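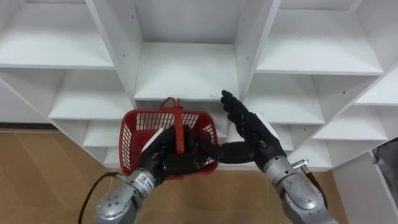

Zovow – Equipa de Manipulação e Teleoperação

Relatório de progresso ao financiador
Projeto Plernulance: ensino de tarefas de reposição e recolha por demonstração
16 de janeiro de 2021

1. Âmbito do período

O presente relatório cobre o trabalho feito desde a entrega de julho. O objetivo acordado com a Gallagher mantém-se: ensinar a um robô de dois braços uma tarefa de recolha em prateleira, com um cesto de compras, a partir de demonstrações feitas por um operador à distância. O robô não é programado movimento a movimento. O operador conduz os braços e as mãos, o sistema regista as posições das articulações e as imagens da câmara da cabeça, e o conjunto serve depois para treinar a política de controlo.

A estante branca de compartimentos abertos foi montada na sala de ensaios, a que chamamos Salon. A escolha de compartimentos com alturas e ângulos de aproximação diferentes foi pedida na revisão anterior.

2. Demonstrações recolhidas

Foram gravadas 2,906 demonstrações. Depois da revisão ficaram 1,999 aprovadas para treino. As restantes foram excluídas por perda de sincronização entre câmara e braços, por toques na estante ou por interrupção do operador a meio da tarefa. As demonstrações excluídas não foram apagadas – ficam guardadas à parte, com o motivo anotado, para o caso de virem a servir como exemplos negativos.

A tarefa foi dividida em três fases: segurar o cesto junto à estante, retirar a fruta do compartimento e largá-la no cesto. Nas primeiras sessões o operador mantinha o cesto seguro com as duas mãos enquanto decidia por onde começar, e só depois libertava a direita. Essa passagem de duas mãos para uma revelou-se o ponto mais difícil de ensinar, por depender da força nos dedos, que a interface atual devolve ao operador de forma pobre. 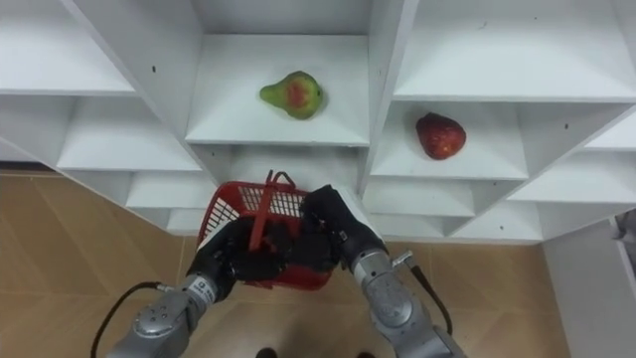 Porque é que se usa teleoperação em vez de guiar os braços com as mãos?
Guiar os braços à mão obriga uma pessoa a estar junto ao robô, tapa a câmara da cabeça com frequência e não permite comandar bem os dedos de duas mãos ao mesmo tempo. Com o comando à distância, as imagens registadas são do mesmo tipo das que o robô terá quando trabalhar sozinho. O custo é a aprendizagem do operador, que no nosso caso precisou de 10 sessões até atingir um ritmo regular.

Durante este período alterámos também o protocolo de início. Cada demonstração parte agora de uma posição de braços sorteada dentro de limites fixos, e os frutos mudam de compartimento entre gravações. Antes desta alteração a política tendia a repetir a mesma trajetória, mesmo quando o fruto estava noutro sítio.

Foram ainda aceites duas estratégias para o cesto. Numa, a mão esquerda mantém-no levantado pela pega. Na outra, o cesto fica pousado no chão e a mão direita traz a fruta até ele. A segunda é mais estável, mas alonga o percurso do braço direito e aumenta o tempo de cada gravação. As duas estão etiquetadas em separado e podem ser treinadas em conjunto ou isoladamente. 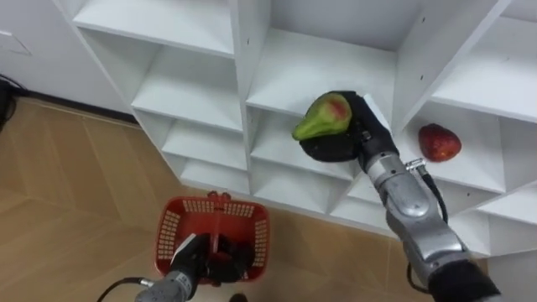

3. Dificuldades encontradas

A calibração das luvas do operador desvia-se ao longo da sessão. Passámos a recalibrar a cada 5 demonstrações, o que reduziu os fechos de mão incompletos mas tornou as sessões mais lentas. O atraso entre comando e movimento manteve-se dentro do limite previsto no contrato, com exceção de um dia em que a rede do edifício esteve em manutenção.

Os cabos exteriores dos antebraços limitam a rotação do punho. O operador aprendeu a evitar essas posições, e isso nota-se nos dados: há poucas aproximações vindas de baixo. Pretendemos corrigir esta falta com uma série dedicada, e não com dados sintéticos, como chegou a ser proposto.

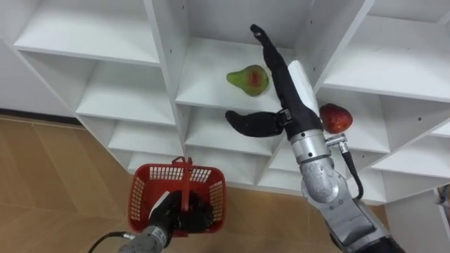 A escolha do alvo é a parte da tarefa em que a política treinada ainda falha mais. Quando existe um só fruto à frente, o braço direito segue o que o operador mostrou. Quando há dois em compartimentos vizinhos, como a pera e a maçã vermelha com o dedo levantado entre uma e outra, ao longo da divisória, um desvio lateral pequeno basta para mudar de alvo, e as demonstrações não dizem qual dos dois o operador tinha em mente. Vamos acrescentar a cada gravação uma etiqueta com o fruto pretendido, registada antes do primeiro movimento.

4. Próximo período

Estão previstas a série de aproximações por baixo, a nova etiquetagem e a substituição das luvas por um modelo com retorno de força nos dedos. A compra das luvas cabe na rubrica de equipamento já aprovada e não exige reforço de verba. A avaliação da política sem operador será feita no fim do período, com a estante na mesma posição e frutos em compartimentos não usados no treino.

Pedimos à Gallagher a confirmação do critério de sucesso para essa avaliação: se conta a fruta dentro do cesto ou também o regresso dos braços à posição de repouso.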